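Notes from the Mending Table: Let's Talk About Orange

Well, hello again, and happy August to everybody who is reading this in front of a fan. 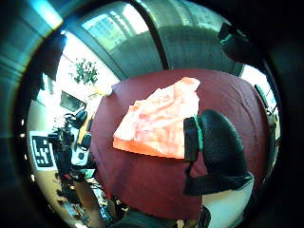
I have been thinking about faded fabric all month, mostly because I did something dumb with my kitchen curtains. They hang on the west side of the house and they get the full blast from lunch until supper. Eight summers they've been up there! I took them down to wash them and the folds had gone two different colors, bright on the inside and sort of a weak tea on the outside. So I thought, fine, I'll dye them. I had a box of orange Fendari left over from the pillow project (the one I wrote about last winter, with the zippers) and into the bucket they went.

You can guess. Stripes. The parts the sun had bleached drank up the dye like crazy and the parts that had stayed dark just sat there. I wrote to Blažena Michalík, who taught the dye class so many of you took in the spring, and she wrote back one line: "Did you strip the color first?" I did not strip the color first.

So that's what I want to pass along. If you have something sun-faded and you want it all one color again, take the old color down before you put the new color in. Use a color remover made for fabric, not bleach from the laundry shelf, and read the box for what it can't be used on. Wool and silk need their own kind of care and I'd leave them alone unless you really know what you're doing. Then wash it with plain detergent, no softener, and put it in the dye bath while it's still damp all the way through. Keep stirring. I know everybody says keep stirring and then we all go answer the phone. Blažena sets a kitchen timer for 3 minutes, over and over, and swishes every time it rings.

Salt helps with cotton. Vinegar is for wool and nylon. I had those backward for years.

And polyester, oh dear. A few of you asked about polyester after the last newsletter. The regular dye won't do much on it, you need the kind that says synthetic, and you need it good and hot on the stove in a pot you will never cook in again. I bought mine for 50 cents at a yard sale and painted an X on the lid.

If you'd rather lean into the fading, that's a nice way to go too! Bram Smits made a whole quilt top from old work shirts, lightest in the middle and darkest on the outside, and never dyed a stitch of it. He says he just laid the pieces out on the bed on a Sunday and moved them until he got hungry. I am jealous of people who can work like that. I need graph paper.

A couple of odds and ends before I go. Danko has the wide cotton batting back in, the one that comes on the big roll, and they'll cut it to length if you ask at the counter. The Bevitz thread I complained about is better now, or else I got a good spool. And I'm still collecting buttons for the kids' table. We're at 200 so far, and I would love some big ones with two holes, they're so much easier for little fingers to sew on.

Next time I want to do hems on stretchy knits, so send me your troubles. Send pictures of your striped curtains too, if you have any. Mine are back up. From the street they look like I meant it.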